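Sewing & Clothing Help > Vintage styles > Questions

How do I get a 50s circle skirt hem to hang even? Mine dips on both sides

Asked by Covadonga Figueroa
983 views - 3 answers

So I made a full circle skirt for my cousin's swing dance thing in March. Cotton sateen from Natuvach, navy, the medium weight one. Cut it on the fold in two halves, side seams, zipper on the left. Waistband is on and I really don't want to take it off again, already did that once.

Problem is the hem. Looked perfect flat on the floor. Hung it up for one night and now it's longer at four spots, kind of between the seams and the center front and back. Not by a little either. I put it on and it looks like a handkerchief.

Things I tried
- pressing it (nothing)
- measuring from the waistband down with a tape, got a different number every time
- folding it in quarters and trimming, chickened out before I cut
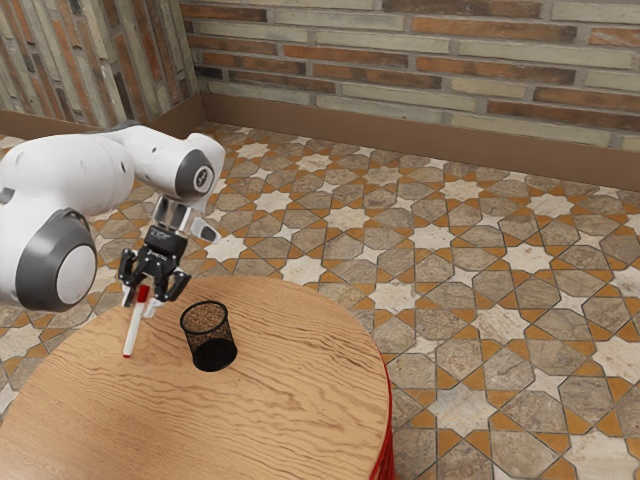 Round table, robot arm at left

Also want to know what hem to do once it's even. The pattern says 1 inch turned up twice, and I did a test on a scrap and it was all puckers and pleats. I have a regular Vovel machine, straight stitch and zigzag, no serger. Oh and I do have horsehair braid, bought 14 yards of it on sale, dont know if it's right for this weight.

Wearing a petticoat under it if that matters. Help please, dance is coming up.

Answer 1 (accepted)
Thư Tiêu

It's the bias. In a circle skirt some of the fabric hangs on the straight grain and some on the bias, and the bias parts stretch under their own weight. Your four low spots are exactly where the bias falls. Normal, everyone gets it, you didn't cut it wrong.

Don't trim it folded. You'd take the same off everywhere and the dips might not be the same size. Usually they aren't.

What I do:

1. Hang it by the waistband for two full days. One night is not enough for sateen. Clip it all the way around with pants hangers, not just at two points.

2. Put it on the person who's wearing it, with the petticoat and the shoes. Yes it matters, the petticoat pushes the skirt out and eats up length.

3. Measure up from the floor, not down from the waist. That's why your numbers kept changing, hips get in the way. A yardstick held straight up against the floor works, or one of those chalk puffer hem markers. I have an old Tefera one, the rubber bulb is cracked and it still works fine.

4. Have the wearer stand still with arms down. You move around her. If she turns, the skirt swings and your marks are junk.

5. Mark every 3 inches or so, pins or chalk. Closer together in the low spots. 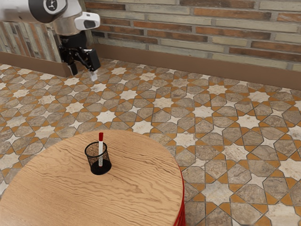 6. Take it off, lay it flat, join the marks into a smooth curve. If one mark is way off from its neighbors ignore it, she probably shifted her weight. Add your hem allowance below the line and then cut.

Now the hem. 1 inch turned twice is way too deep on a full circle. The raw edge is longer than the place you're sewing it to, so the extra has to go somewhere and it goes into puckers. Go narrow. Sew a line of stitching 1/4 inch from the edge, press up on that line, turn once more, stitch. Steam as you go and don't pull on it!! Pulling makes it wavy and then you're back here asking about that.

Horsehair is fine on sateen, the 1 inch width. Very 50s look, stands out nicely over a petticoat. Join the ends under a scrap of fabric or ribbon or they will stab her in the leg. If you go that route you only need a 1/4 inch seam at the edge, so decide before you cut.

167 people found this helpful

Comment from Covadonga Figueroa: ok did the two days hanging, way more dip than before so glad I waited. My mom marked it on me first for practice and then on my cousin, totaly different lines. Going with the narrow hem. Saving the horsehair for the red one.

Comment from Thư Tiêu: good call. Press it over a towel if the sateen goes shiny.

Answer 2

Bias tape. Packaged is ok but make your own if the color's off. Open one side, sew it to the right side of the hem, flip it to the inside, stitch by hand or machine. It curves with the skirt so no puckers. I get the Rerkero kind, the double fold is too stiff so get single.

For the uneven part agree with the above.

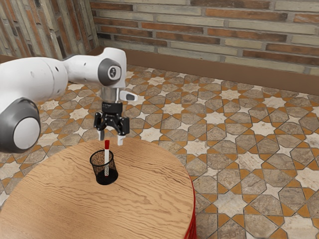 Answer 3

Just wear it with the petticoat, once your spinning no one sees the hem. I've got one I never leveled at all, 10 years, still dance in it.

If you do cut it, cut less than you think. You can always take off more.

Comment from Thư Tiêu: the last part yes. The first part, they do see it when you're standing at the punch bowl

Related questions
Petticoat shows under skirt when I sit down
How much fabric for a full circle in size 18
Can I put pockets in a circle skirt with no side seams
Rolled hem foot keeps dropping the edge

Member since posting: 1007 points - Report this page - Back to Vintage styles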